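**Hard water deposits and an under-sink filter in a shared staff kitchen**

Posted by Marichka Koval, 10/03/2022

Our office, Stundivness, occupies the upper floor of an older building with its own well. The staff kitchen is fitted with a Redard under-sink filter on the cold line. In recent months a white film has formed on the kettle, on the faucet and on anything left to dry on the rack. The filter cartridge was replaced in the spring and the film returned within 6 days.

I would like advice on the following points:

- Is the cartridge expected to remove hardness, or only taste and sediment?
- Is a softener for the entire floor justified for a kitchen that serves a small staff?
- Can the existing film be removed without damage to plastic items?

The building manager has obtained a quote of 2000 dollars from Sydorenko for a softener, installation included. Before I forward it for approval I wish to know whether a less costly remedy exists. Please note that we are not permitted to alter the piping outside the kitchen.

---

**Ustyna Panasiuk**

A standard carbon cartridge does not remove hardness. It reduces chlorine, odor and fine sediment, and the calcium and magnesium pass through unchanged. Replacing it more often will make no difference to the film. Please check the label on the cartridge housing. If it refers only to carbon or sediment, the result you describe is the expected one.

I recommend that you have the water tested before any purchase is approved. Ask for hardness, iron and pH. Many county offices will supply a sample bottle, and a private laboratory is usually not expensive. A supplier who quotes for a softener without asking for these figures should be asked how the unit was sized.

With regard to your second point, a softener for the whole floor is difficult to justify if the complaint is limited to one sink. A small unit can be installed in the cabinet on the cold line only. It will need a drain connection and salt must be added from time to time, so one member of staff should be assigned to it. The quote you hold may well include piping work outside the kitchen, and you state that this is not permitted. Please read it again with that in mind.

The film itself is mostly calcium carbonate and dissolves in a mild acid. For the kettle, use equal parts white vinegar and water, bring to a boil, leave for an hour and rinse twice. For the faucet, wrap a cloth soaked in the same mixture around the spout. Do not leave vinegar on natural stone or on a plated finish for long periods.

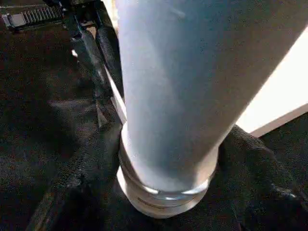
Drinkware requires more patience than the kettle, as the deposit dries in thin rings wherever water collects. On a matte pale blue tumbler such as this one, with a clear, banded section at the lower end, I would use a soft cloth and diluted vinegar over the body and a soft brush along the line where the clear part meets the blue. Abrasive pads should be avoided – they mark a smooth finish and will cloud clear plastic. Rinse in filtered water and dry by hand.

---

**Eltel_Service**

Agree with testing first. We had 700 dollars set aside and the cabinet unit came in under that. Check the cabinet height before ordering, ours needed 4 more inches and had to be sent back.

---

**Marichka Koval**

Thank you both. The housing label reads "carbon block", which settles the first point. The quote does include work in the hallway, and it has been returned to the building manager for revision. A sample will be sent for testing this month. I will post the hardness figure when it is received.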